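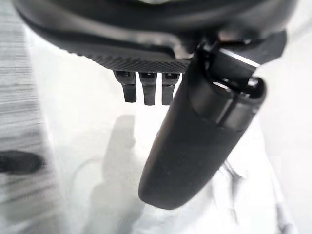 Wrist view with the white surface behind the finger. The right side is almost fully washed out.

Ticket 376: Wrist camera loses detail above white surface (Plalley gripper, Troteck controller)
July
By Ashley Greenwood

Status: open, workaround in use

Problem

We are comparing two grippers on the same arm, the Plalley and the Reisinger. For both of them we use the Tedar wrist camera and the Troteck controller. With the Plalley mounted, the camera stream is good above the grey carpet, but above white material the exposure goes much too high. The folds in the material are then very faint, and our edge detection reports nothing for that part of the picture. The finger and the wrist housing stay readable.

I opened this as a camera fault. I am now less sure that it is one, please see the entries below.

Setup

Arm and table position unchanged between the two grippers. Auto exposure on, whole image metering, default settings from the Tedar tool. Lights in the room on, blinds half down. Controller firmware is the version delivered with the unit, we did not update it.

Log

Tuesday, 09:20. Repeated the same slow path as yesterday. The fault appears each time when the white area fills more than half of the view. When I stop the arm above it and wait, the exposure does not recover.

09:45. Cleaned the lens and the cover. No difference.

10:10. Changed the camera cable for the one from the Reisinger set. No difference. I put the old cable back, so that only one thing is changed at a time.

10:40. Recorded one full pass, 1192 frames. Of these, 1103 have usable edges in the middle region. The others are all from the white part of the path. So the camera does not fail at random, it depends on what is under it.

11:15. Compared with a view above the carpet, same exposure mode. The streaks of the carpet are clear on the left side and between the prongs and the finger. They become softer towards the lower right, and I do not count this as the same fault. 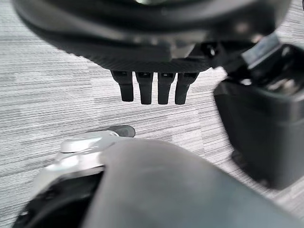

Same setup above carpet. Streaks readable, near parts of the gripper out of focus.

11:30. One idea from me: the dark parts close to the lens may pull the metering. The housing fills the top of the picture and the finger takes a large part too, and all of this is dark grey or black. The auto exposure perhaps tries to make these parts brighter, and the white surface pays for it. Above carpet the difference between the parts and the background is smaller, therefore we do not notice.

13:05. Tested the idea. Metering region set by hand to the lower left quarter, where there is less of the finger. The folds come back. They are still weak, but the edge detection finds them.

13:30. Tried a fixed exposure value of 600 in the Tedar tool. Good above white, too dark above carpet. Not useful for us, we cross both in one path.

14:10. Mounted the Reisinger and repeated the path with default metering. The fault is there also, only smaller. Its fingers are thinner and in a lighter colour, so this fits with the idea, but one pass is not a proof.

Second point, maybe a separate ticket

During fast moves the left side of the picture smears into horizontal bands. I first believed this was a dropped packet problem on the Troteck side. The controller log shows no dropped packets, so I suppose it is normal motion blur. Please tell me if you want it as its own ticket.

Workaround

Metering region by hand, lower left quarter. The setting is lost after each restart of the controller and must be entered again.

Questions to support

Can the metering region be saved in the profile? Is there a mask function, so that the gripper parts are left out of the metering?

Comments

mk_lab2: Same thing with our Plalley. We put the metering in a startup script and it survives a restart that way. Not elegant.

Ashley Greenwood: Thank you, could you share the script? I would try it before I close the ticket.

pjo: Check the gain limit as well. Ours was at maximum from the factory.

Ashley Greenwood: It is at maximum here too. I will lower it and write the result.

Last updated: Tuesday, 16:50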